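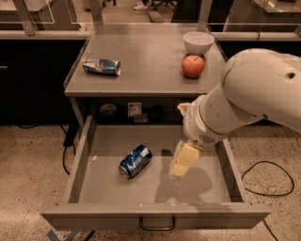 Our project looked at how food and rubbish get mixed up in a shared workroom, and what simple rule would keep them apart. We chose the Park building at Irkville because people eat there at all hours and there is no kitchen on that floor. The grey unit with the drawer was our main storage spot. Its top was the easiest surface to reach, so things that were still wanted often ended up beside things that were not. A crushed drink can lies on the same surface as an apple and an empty white bowl, and another can is down in the open drawer. Anyone clearing up has to decide about each item separately, and we found that people mostly did not.

Tarık Aksoy and Booker Oyelaran
6/22/21

Method

We kept a notebook for 11 days in April and wrote down what was left on the unit at the end of each afternoon. Clokton, the firm that cleans the building, let us see the sheet they fill in for each room. We then gave a short form to the people who use the room and got 13 back. The form asked where they put an empty can, where they put food they meant to eat later, and whether they would move something left by another person.

We had planned to weigh the rubbish as well. The scales we borrowed only showed changes of 65 grams, which was no use for cans, so we dropped that part.

Findings

Most of the people who answered said they would not touch food left by somebody else. They were more willing to move a can, but only if there was a bin in sight. The drawer was treated as a halfway place.

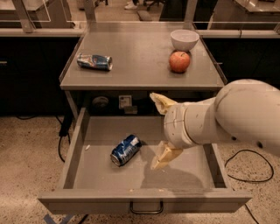
Bowls were the item that caused the most disagreement. Booker thought they should be stored upside down to keep dust out, and Tarık thought people would take this to mean the bowl was put away and would not wash it. We did not settle this. With the white bowl turned over and the apple close against its rim, it is hard to say if they belong together or were just set down near each other. The drawer has its own problem, as there is a small white scrap near the left side as well as the can, and small bits like this were never mentioned on the forms.

Recommendations

The top should be for food and clean bowls only. Cans should go straight into a Vukance bin next to the unit, and the drawer should be wiped out on Fridays. A label on the drawer front would help, placed to one side of the handle.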